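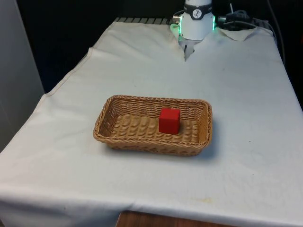 Skavik Two-Finger Gripper Kit
Item 2651
$549, arm not included
Sold by Fistitz. Ships flat, unassembled.

Every gripper kit on the market claims to be easy to build, and we have stopped repeating the claim. The Skavik goes together at a kitchen table if you have patience, a decent set of hex keys and an arm to hang it on. If you don't have the arm, close this page and come back when you do.

What you get for the money is a pair of jointed fingers, a body, a wrist adapter, a control board, one power cable that is too short and a 16-page manual written for people who have already built one. The maker's box says "universal mount." We would call it a mount for the common bolt circle, with slots. Measure your wrist flange before you order. Adapters for the odd sizes are sold separately and are often out of stock.

The maker also says it will pick up "almost any household object." We doubt that. It will close on a block with flat sides, and plenty of other grippers will do the same for less. Ask it for a wet sponge, a coin or a sheet of paper and you'll be disappointed. The usual first exercise is a toy block and a shallow basket, and it's a fair one as long as you don't take it as proof of anything grander. 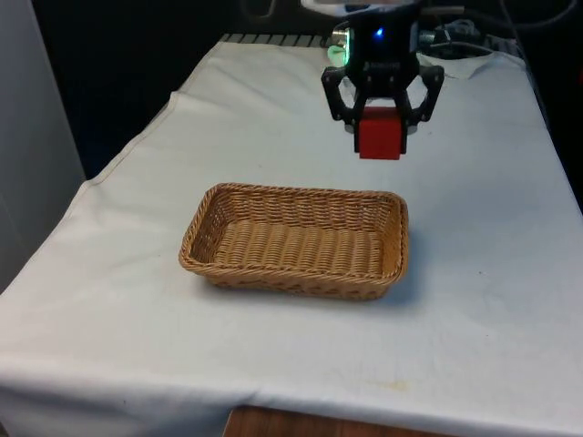

Build notes by the Turunen shared workshop
Posted 2/5/20

We bought our kit at full price and put it on the arm at the back bench. Fistitz asked if they could use our notes on their page and we said yes, provided they left the complaints in. They have, so far.

Assembly took two evenings. The first went mostly on the finger links, which look the same left and right and are not. Lay both sets out before you put a single screw in. The manual shows this step in one drawing, from the wrong side, and we built one finger backward and had to take it apart again. Go easy on the screws too. The links are plastic, and a joint that is too tight will drag, which the software reads as an object between the fingers. We chased that for an hour thinking the board was bad.

The second evening was cables. There is no guide for them in the kit. Leave a generous loop at the wrist and turn every joint by hand through its full range before you power up. A cable that looks fine with the arm parked can pull hard when the wrist rolls over.

The software is called Nernent and it's a free download. It does the job. Setting the open and closed positions is simple enough, but it forgets them if you quit without saving, with no warning. Force is a slider from low to high with no units on it. We would like to know what "medium" means in anything a person could measure. We asked and haven't heard.

We put a white cloth over the table for our block work. It's handy for seeing where the block is, though the wrinkles move around, and if your program expects a perfectly level surface you will find out quickly how much that matters. Bring the fingertips down slowly and stop higher than you think you should. A wrist camera helps with lining up, but it gives you a poor sense of height, so keep a second view from the side if you have anything to clamp a camera to. 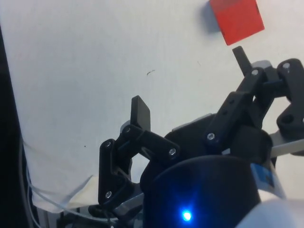 Before you order

The pads on the fingertips are listed as replaceable, and they are, but Fistitz does not stock them as of February. Buy a spare set from the maker with the kit or plan on gluing something on yourself.

Returns are accepted within 23 days, in the box, with all the hardware. Once the fingers are assembled it counts as used and you get store credit. We think that's stingy for a kit you can't judge until it's assembled.

The power supply is not included. Read the label on the board and ignore the figure in the manual, which belongs to an earlier version.

Is it worth $549? For a shared space where several people will use it, probably. For one person who wants to try out robot arms over a winter, we'd look hard at a used one first. The joints have little play, the body is solid and the design is easy to repair. What you're paying extra for is the box and the word "universal."
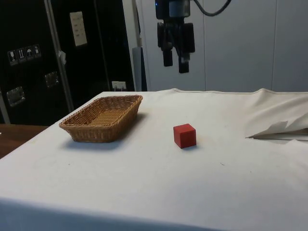 A buyer wrote in to say we were too hard on the manual and too soft on the mount. The slots let the whole gripper creep around on the flange after a few sessions, the letter said, and washers under the bolts only slowed it down. The same buyer got on fine with the finger drawing and wondered how anyone could build one backward.

We have checked our mount since and it had shifted a little. We've added lock washers and a pencil line across the joint so we can see if it moves again. Fistitz says a revised adapter is coming. They had no date for it.

Item 2651 is in stock. Spare pads: out of stock. Power supply: see Accessories.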